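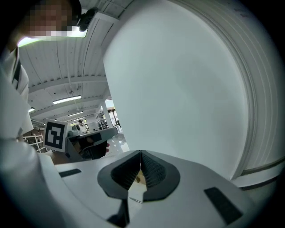

The roll hall at Bråten

Dramura keeps its large rolls and tubes in the long hall at Bråten, where they are wrapped, labelled and made ready for collection. The gallery follows the work from the delivery doors to the loading end. Captions are by Tuva Berge, who runs the hall. Click on any picture to see it larger.

Delivery doors
Rolls come in on their sides and are stood up once they are past the line on the floor. The doors are kept shut between deliveries, as paper takes up damp quickly in January.

The first row
Plain white stock, waiting to be checked. The side facing the aisle is looked at first, then the roll is turned and the back is looked at as well.

Lights
Long fluorescent fittings hang over the aisles. The row nearest the doors stays on all day. The far end is switched on when someone is working there.

Checking the ends
Most damage happens at the rim. A small dent can be pressed out by hand, but a torn edge means the outer layers have to come off. The roll is then weighed again and given a new label.

Cores
The cardboard cores are stored upright in a rack from Grunik. The standard core takes a roll 125 cm wide. Shorter ones are cut to length at the bench by the wall and the offcuts go in the paper bin.

Wrapping table
Wrapping paper is pulled from the left and folded in at both ends. The end discs go on last. New starters practise on a reject roll until the folds lie flat.

Tape and knives
Everything on this shelf goes back at the end of the shift. Knives are returned closed. Spare blades are in the drawer underneath and used blades go in the tin.

Labels
One label on the wrapping and one inside the core. The inside label was added after a batch for Sudelier arrived with the outer ones rubbed off.

Stacking
Wrapped rolls are stood no more than 3 high. Anything heavier than the standard weight stays on the floor. A sheet of card goes between layers.

Wedges
Rolls lying down are always wedged on both sides, even if they are only there for a minute. The wedges live on hooks at the end of each row. Please don't borrow them for the doors.

The narrow aisle
There is room for one trolley, so whoever is coming from the loading end has right of way. Tubes that are too long to turn here go round by the wall.

Returned tubes
Empty tubes come back from customers in mixed condition. Clean, straight ones are used again. The others are flattened and baled, and more than 5 bales are collected in a busy month.

Bench by the office
Order sheets are clipped together here in the order they will be loaded, with the last delivery on top. Changes are written in red and initialled.

Loading end
The strapping is checked by hand before anything is moved on to the lorry. The afternoon collection is at 3 and the evening one at 6, so the last wrapping is normally finished well before tea.

Sweeping up
Paper dust gathers under the racks and along the bottom of the walls. The aisles are swept daily and the racks are pulled out when stock is low. Wet mops are not used in the hall.

Visiting
Customers collecting their own rolls should come to the office door and sign in. Closed shoes are needed in the hall, and long scarves and loose straps should be tucked in near the wrapping table.

Back to all galleries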